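Kusley bench notebook, September, 2:30 pm

Handheld collection, whiteboard task, first proper session 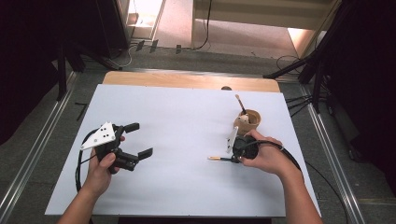

Setup

White board flat on the wooden table, gripper in the left hand, the round black tool with the stick in the right. Little wooden cup stays near the upper right of the board. Both cables go off to the sides, the left one beside the wrist, the right one over the back of the hand. I tried them forward first and kept dragging them through the work, so sideways it is!

How it went

Really good afternoon. Target was 90 takes and I got there before the coffee ran out (Ada Cirillo did the last batch, and her hands are much steadier than mine). We threw out 6, all of them mine, all from starting before the tracking had settled. Wait for the beep!!

What I love is how fast a reset is now. Lift, back to start, go. On the old Raptis rig I would have been fiddling with the arm half the day.

For next time

- Start with the left fingers open, every take. Ada does, I forget.
- Vary the start height of the stick more. Mine are all nearly the same and the model will just learn my habits.
- Move the cup between batches of 32.
- Ask Funmont if they have a longer cable for the right side.

300 good takes and then we train. Can't wait to see the first rollouts. Ada has the drive.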